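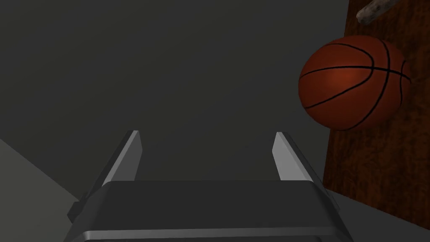

Fluvomport, July

The Wanero levy is a local tax on short-term storage, charged by the district of Fluvomport on goods held in commercial warehouses for longer than 20 days. It is paid by the operator of the warehouse, who may pass it on to the owner of the goods. The levy is separate from property tax and is not charged on goods stored in private homes or on farms.

The name comes from the Wanero basin, the part of the old harbor where the first bonded sheds stood. In early district records it appears as the "basin charge," and some older invoices still use that term.

Scope

The levy applies to any building or fenced yard used mainly to store goods for other people. A shop's own back room does not count, nor does a factory store holding parts for use on the same site. Buildings with mixed use are taxed only on the floor area set aside for storage. Where that area changes during the year, the operator files a revised floor plan and the district adjusts the next bill.

Perishable food, library and archive material, and household goods held during a move are exempt. Empty pallets and crates were taxed at first but were later taken off the list.

Rate and payment

The rate is 2 percent of the storage fee, before sales tax. If no fee is charged, as with a company storing goods for its own subsidiary, the district uses a standard fee based on floor area. Operators file a return every 3 months. A late return carries a flat penalty, and interest runs on the unpaid amount from the due date.
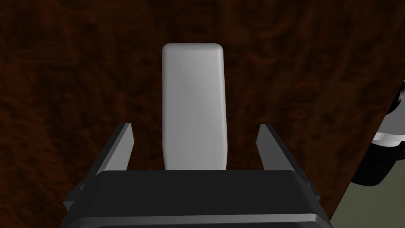 Small operators may choose to file once a year instead. The choice has to be made before the first return and holds for the whole tax year. An operator who goes over the small-operator limit partway through the year stays on annual filing until the year ends.

The register of operators lists 2,554 sites, of which roughly a fifth file annually. Entries are open to the public, but the fees reported by each site are not.

The Wickramasinghe ruling

The main court case on the levy is known as the Wickramasinghe ruling, after the warehouse company that brought it. The company argued that goods moved between two of its buildings should start a new holding period on arrival. The tax court disagreed – the period runs from the date the goods first enter any site under the same operator. Transfers between unrelated operators do start a new period, unless the move was arranged mainly to avoid the levy.

Administration

Returns are filed on paper or through Zamness, the district's online tax system. Records of goods received and released must be kept at the site or at the operator's main office. Appeals go first to the district assessor and then to the tax court.

See also: Bonded warehouse; Excise; Property tax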